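Garnela Home Notes
Kitchen & Workshop

Getting jar lids, labels and sticky gunk under control

I save jars. All of them. Pasta sauce, pickles, that fancy mustard from Midtbø that costs too much and comes in the nicest little pot. My pantry shelf is half food and half empty glass waiting for a job, and over the years I've picked up a few habits that make the whole business less annoying.

First, the labels. Fill the jar with hot tap water, put the lid on, and let it stand ten minutes before you pick at the corner. The warmth softens the glue from the inside and a lot of paper labels just slide off in one piece (so satisfying!). If yours rips, don't keep scraping. Mix equal parts baking soda and cooking oil, smear it on, and go do something else for half an hour. Wipe with a paper towel, then wash with dish soap.

Plastic labels are a different animal. I use a hair dryer on medium and peel slowly – fast peeling leaves all the glue behind.

Stuck lids

Rubber gloves first, every time. Dry ones, dry jar. If that doesn't do it, I slip the tip of a butter knife under the rim of the lid and lean very gently until I hear the pop. My mother banged hers on the counter and she got plenty of them open, but she also chipped the counter.

For honey and syrup, run the lid under hot water for a minute. Next time, wipe the threads with a damp cloth before you close it. I say this and forget it every single week.

Smelly lids

Pickle lids hold on to that smell forever. Set them upside down on a sunny windowsill for a couple of days. If they still smell, they go to the workshop and hold screws, where a bit of dill never hurt anybody.

In the workshop

I screw the lids to the underside of a shelf and twist the jars up into them. Two short screws per lid, or the lid will spin when you try to get the jar off. Mine is up to 21 jars now and I can see every washer I own. Don't put the heavy stuff up there, though. Big bolts live in a coffee can on the floor.

Paint leftovers do well in small jars too. Stretch a bit of plastic wrap over the mouth before the lid goes on, and write the room and the date on masking tape. I had a jar that just said "blue" and I still don't know which blue.

A reader asked about canning in old sauce jars. I wouldn't. I keep proper canning jars for that and buy new flat lids every September, and the sauce jars get rice, beans and buttons.

One more for the road: if two drinking glasses are stuck together, put ice water in the top one and stand the bottom one in warm water (warm, please, boiling can crack it). Give it a minute and twist. Don't yank!

Next time I want to get into drawer liners, so send me whatever you've tried. I've had a roll of the Drudero kind in the closet since last year and haven't cut a single piece of it.

Posted Sunday, June 14, 2026
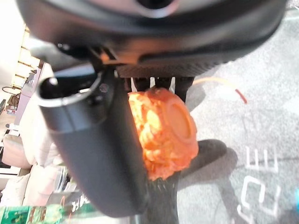

Written by Dorrie Halvick
Home Tips Editor, Garnela Home Notes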